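### 4.2 Data and trading rule

We use daily closing prices for 737 stocks on the Balaskas exchange, which gives 2,142 trading days after holidays are removed. Stocks that stopped trading during the period stay in the sample until their last quoted day. Prices come from Herov and were checked against the Hedon files.

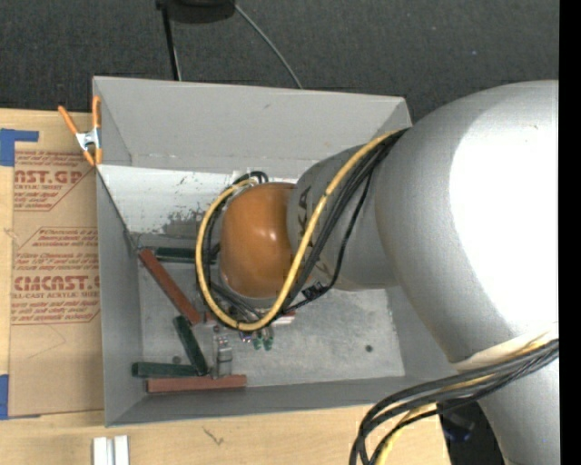 Figure 3.

The rule buys when the short moving average closes above the long one and sells on the reverse signal. Trades are filled at the next day's open – never at the signal price. Costs follow Lencho and Alva, with a fixed charge per order. On any one day the portfolio holds up to 467 positions.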